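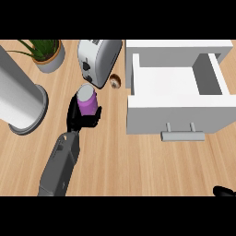

Vue de dessus, bras gauche, l'objet violet dans la pince. Tout se passe en simulation, le tiroir aussi.

1/ Petit fil sur ce qui m'occupe depuis le début d'octobre : apprendre à une politique à deux bras à ranger un truc dans un tiroir. Ma mère pense que je fais de la robotique. Je fais surtout des tableaux de taux de réussite.

2/ La question de départ vient de Ghazala Gilani : est-ce qu'on gagne quelque chose à varier le grain du bois et l'angle de vue pendant l'entraînement, ou est-ce qu'on se fait juste plaisir avec le moteur de rendu ?

3/ Méthode : 60 démonstrations téléopérées dans Cliritz, notre simulateur maison. Un lot avec toujours le même plan de travail, un lot où Uvodby retire au sort la texture et la caméra à chaque épisode. Même réseau, même budget de calcul, même café.

4/ Résultat sur des décors jamais vus : 62 % de rangements réussis sans variation, 79 % avec. Moyenne sur 5 graines. J'ai relancé deux fois, par superstition.
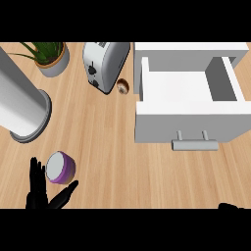

Pourquoi ne pas simplement collecter plus de démonstrations ?
Parce qu'une démonstration coûte un humain et une texture coûte un tirage aléatoire. Et l'humain, c'est moi.

5/ Là où ça coince encore : la saisie. Les doigts arrivent au bon endroit, mais quelques millimètres trop haut, et l'objet bascule. Le tiroir, que tout le monde redoutait, s'ouvre très bien. J'avais écrit deux pages de justification au cas où.

6/ Le grille-pain, le pain rond et la plante ne servent pas à la tâche. Ce sont des distracteurs. Quand on les enlève au test, la version sans variation perd des points - elle s'en servait sans doute comme repères, ce que je trouve assez humain.

7/ Prochaine étape : les mêmes essais sur Penner, le banc réel. Le code sort avec Hudico dès que j'aurai renommé la variable « truc_final_2 ».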